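What would you buy first? Magdolna Fekete on budgeting for grippers
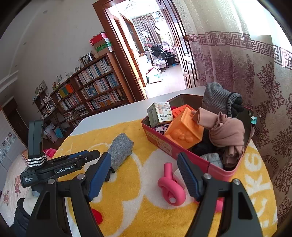 I'd asked Magdolna Fekete for twenty minutes and she gave me most of an afternoon, plus coffee. She does the equipment planning at Brendeck, a small outfit that collects handling data for household robots, and she'd just closed out her numbers for next year. I wanted to know how you even start a budget like that.

"You start with the stuff you'll wear out," she told me. "People come in wanting to talk about the big arm. I want to talk about finger pads."

Pads, it seems, are her favorite subject (I now know more about them than I ever planned to!). Her team works mostly with hand-held grippers, because a person can carry one into any room and pick things up the way they normally would. The things are soft, mostly: toys, socks, towels, gloves. Soft things are hard on a budget, she says, because you want grip without chewing up the fabric, and that means swapping pads before they look bad.

"I had 18 sets down for the first half of the year. Jenő laughed at me. By October he was in my doorway asking for more."

Jenő is Jenő Jakab, who runs the collection side. He came in partway through our chat and wanted it on record that he didn't laugh, he smiled. His own wish list is shorter than hers. He wants a second charging station and he wants spare mounts.

"A mount goes and you lose a morning," he said. "It's a cheap part! But if it's in a warehouse three countries away it doesn't matter what it costs."

I asked about buying versus renting, and Fekete got out her spreadsheet, which she calls Xavier for reasons she wouldn't go into. They rented for the first project, Drodbridge, and she'd do that again. Renting let them find out that half the staff wanted a lighter tool. After that they bought, and she split the order in two so the second batch could be different if the first one annoyed everybody.

Then there's the line I'd never have thought of, which is objects. Brendeck keeps 232 of them on its list, and every one has to be bought, labeled and replaced when it goes missing. She sets aside 500 euros a year for that and shops at flea markets and toy stores.

"My accountant queried a rubber toy once. I wrote back, that's test equipment. He let it through."

Storage she spends almost nothing on. Old cookie tins are fine, in her view, and so is any box with a lid you can find again. Disk space is another story, and she admits she got it wrong. The first year she priced the drives for the recordings and forgot the backups, so the money came out of travel — "my travel," she added, looking at Jakab.

What about the arm, then? They do want one eventually. There's a quote from Zatotach sitting in her inbox, and she's in no hurry to sign it. She wants the service contract priced separately, and she wants to know who pays shipping if a joint fails. She sent them 13 questions and had answers to most of them when we spoke.

"If the answer is 'we'll discuss it,' I put a number in myself, and I make it an ugly number," she said. "Then if it's less, lovely, Jenő gets his charging station."

Jakab had gone back to work by then, so I can't tell you what he thought of that. I did pass it along on my way out, and he asked me to get it in writing.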